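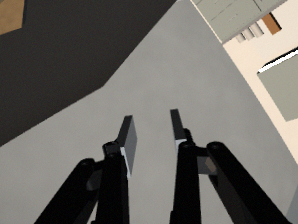

4. Wording and the Return of Overdue Books

4.1 What the borrowers were sent

Libraries have been asking for their books back for as long as there have been libraries, and the prose has not improved much. The notice in use at Stundbridge when we began was a single paragraph in capital letters. It informed the borrower that an ITEM was OVERDUE, that BORROWING PRIVILEGES MAY BE AFFECTED, and that the recipient should DISREGARD THIS NOTICE IF ITEM HAS BEEN RETURNED. The item was identified by a shelf number and the first 22 characters of its title, so that a borrower who had mislaid a history of the county was asked to look for "A HISTORY OF THE COUNT." Two people wrote back to say they had never read anything about a count.

We kept this notice as our baseline. Against it we tested five new wordings, which with the original makes 6 conditions in all. The first new version was the old one in sentence case with the full title. The second added the name of the branch and its opening hours. The third opened with a thank-you. The fourth said that another reader was waiting for the book, and was sent only when another reader really was, a restriction that the library insisted on and that cost us a good deal of tidy design. The fifth was written by the desk staff at the Marwat branch, who asked to be allowed to try one of their own. It read, in full: "We think you still have our book. Please look under the bed."

Notices went out on the library's normal schedule, starting in October 2019, through the Plutulico circulation system. Plutulico permits custom text in overdue notices, provided the text contains no apostrophes. We learned this after the first batch had been printed, and the thank-you version accordingly spent its first week telling people that "were grateful for your patience." Those notices were withdrawn from the analysis and are reported separately in the appendix, where they did no worse than the corrected ones.

4.2 Coding the outcomes

A total of 549 notices were sent during the study period. For each one we recorded whether the book came back before the second notice was due, and whether the borrower got in touch. Replies were coded independently by Jadoon and Talpur using the scheme in Section 3. Agreement was high for the categories "apology" and "denial" and poor for "explanation," which turned out in practice to be a denial written by someone polite. After discussion the two were merged under "account given." Bushra Jadoon wishes it noted that she had proposed this at the outset.

Books returned without a word made up the largest group, as anyone who has ever worked near a book drop would expect. A smaller number of borrowers renewed the loan, sometimes while standing at the desk with the book in hand. We counted a renewal as a response and not as a return. The point was argued at length, and the reader who prefers the other rule may apply it to the figures in Table 5 without changing the order of the conditions.

The Drondia branch presented a difficulty. Its book drop is emptied on no fixed schedule, and a book may sit in it over a long weekend while the system continues to regard its borrower as delinquent. Where the drop log gave an earlier date than the system did, we used the log. Where the log was blank we used the system date, and where the log said "lots" we also used the system date.

4.3 Results

Of the notices sent, 477 were followed by a return or a renewal before the second notice fell due. This is a better rate than the library had expected and somewhat deflating for a study of wording, as it leaves little room for any wording to distinguish itself. The baseline did respectably. People will evidently return a book when shouted at.

The sentence-case version with the full title produced earlier returns than the baseline, though not many more of them. Adding branch hours made no difference we could detect, except at Drondia, where the hours printed were wrong. The thank-you had no effect on returns and a marked effect on correspondence. Borrowers who had been thanked wrote back more often and at greater length, and several told us about the book. The waiting-reader notice did well, but the books to which it applied were by definition the popular ones, and a popular book is more likely to be finished on time, or at least to be remembered. We do not think the comparison can bear much weight.

The Marwat wording performed best of all on speed of return. We report this with some reluctance, having spent most of a summer on the other four. Its advantage held at all three branches and did not depend on the borrower's age group or on the type of material, although it was weaker for DVDs. It also drew the only complaint of the study, from a borrower who felt that remarks on the state of his bedroom were outside the library's remit. He enclosed the book.

4.4 Limits of the comparison

Several cautions apply. Notices were assigned by the last digit of the card number, and family members in Stundbridge often hold consecutive cards, so a household could receive two or three wordings at once and compare them over breakfast. We know of one that did. Staff at Marwat could not be kept ignorant of which notice was theirs and may have chased those loans with more energy than usual, a suspicion Tariq Talpur raised with them and which they did not deny very hard.

Novelty is the more serious problem. A notice that makes a borrower look under the bed the first time may be thrown away the third time, and the study period was too short for many borrowers to be overdue three times, even those who appeared to be trying. A smaller second round was sent in December using the same texts. Holiday closings muddied the return dates so thoroughly that we use that round only in Section 5, in the discussion of replies, where the dates matter less and the explanations are considerably more inventive.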